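Prurnesbridge toy library sets aside money for sorting arm

PRURNESBRIDGE – The Prurnesbridge Toy Library will put money toward a second robot arm in its next budget, but it will hold off on ordering one until spring, director Meifang Peng told members at their January meeting.

The library lends toys to families and child care centers in the area. Returned toys come back mixed together and have to be sorted into boxes before they can go out again. The library has leased one arm from Driltska, a regional equipment dealer, to help with that job.

Peng said the lease costs $1083 a month, including service visits. Buying a second arm would mean a larger payment up front, and members were split on whether the library should buy or add to the lease.

"We know what the lease costs us every month," Peng said. "What we don't have yet is a good number for gripper wear, and I would like to see that before we sign anything."

The budget approved at the meeting includes $2000 for replacement finger pads and cables and $200 for extra storage boxes. The deposit on a second arm will be kept in a separate line and can't be spent without another vote.

Yutong Fu, who runs the sorting room, said the hard part is the mix of shapes and materials. Soft toys give when they are gripped, while small wooden and plastic pieces need a more careful approach.

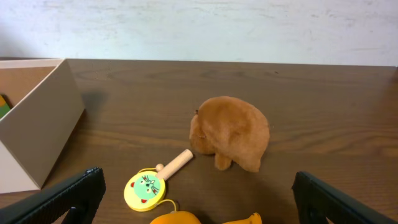 Fu asked that any quote cover a second set of fingers for small items, along with training for two staff members. She also wants the new arm to fit the tables the library already owns, so that no furniture has to be bought.

Two dealers have been asked for prices, Driltska and Gasov. Gasov offers a purchase plan with a one-year warranty. Driltska has said it would apply part of the lease payments already made toward a sale.

Of the library's member families, 93 returned a survey on spending. Most put longer opening hours first and equipment second.

Quotes are due in March. Members will vote on the purchase in April at the Kalogeropoulos Room, starting at 7 p.m.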